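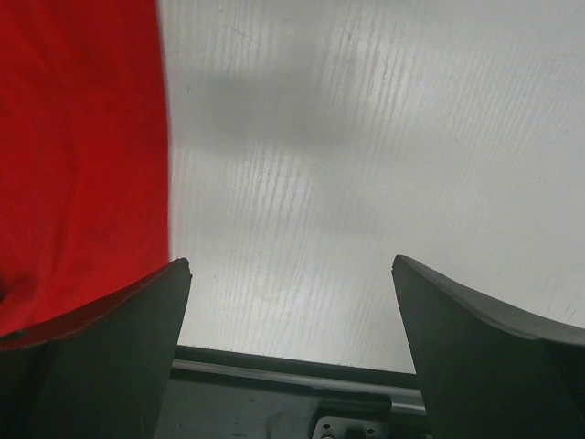 Red cloth on one of the worktables at the Stolusier textile workrooms.

Visit to the Stolusier Textile Workrooms, Porside

Members of the Skotcombe Household Arts Association visited the Stolusier workrooms in Porside on 2/3/24. The party of 17 was received at the front office by Beatrice Tanui, head of finishing, and was divided into two groups for the morning. The Association records its thanks to the firm for opening the building on a Saturday.

Stolusier prepares table linen, curtains and plain cloth for hotels and schools. Work reaches the finishing room from the cutting room next door and is inspected, pressed, folded and labeled before it goes to the packing bay. The current order book stands at 1507 pieces, most of them for a hotel group with a delivery date in November.

The first group began in the finishing room. Members took particular interest in the tables, which have pale tops with a fine streaked grain. Ms. Tanui explained that the firm prefers a light surface for inspection, as pulled threads and stray lint are easier to find against it. Strong colors such as red are handled in separate batches, and the tables are wiped down between one color and the next. Small scratches and scuffs on the tops are accepted as ordinary wear. A top is replaced when it begins to catch the fabric.

Jalen Doucet then demonstrated the house method of folding. The cloth is laid with one straight edge parallel to the side of the table, smoothed from the center outward, and folded in thirds. Creases near the lower hem are worked out by hand before the second fold. Members were invited to try the method for themselves, and several remarked that the smoothing took longer than the folding. New staff are given 40 practice pieces before they are assigned to customer orders.

The second group started in the sample library, where A-yeong Oh presented the Ki range of matte cloths. Swatches may be borrowed by member associations for up to 6 weeks. Requests should be made in writing to the Porside office.

Both groups met for lunch in the staff dining room. Ansel Pruitt replied to questions on shrinkage and on the care of deep-dyed fabrics, and advised that red items be washed separately for the first several launderings.

The secretary, Bo-ram Ko, holds copies of the folding sheet and the swatch request form. Members who were unable to attend may obtain either from her at the next regular meeting.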